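Kakivby Meeting Table Set

README

Kakivby covers the clearing and sorting of shared meeting tables – drinks, paper, booklets, gift boxes and small decorations. The set has 3024 pictures from 17 rooms, in 2 folders: tables and shelves.

File names start with the room number. Notes are in notes.txt, one line per picture. Room 32 was renumbered in July and keeps its old number in the notes.

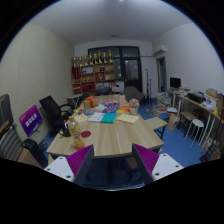 Meeting table with orange drink, booklets and a yellow gift box; bookshelf with trophies at the back.

Contact: Lenuța Mocanu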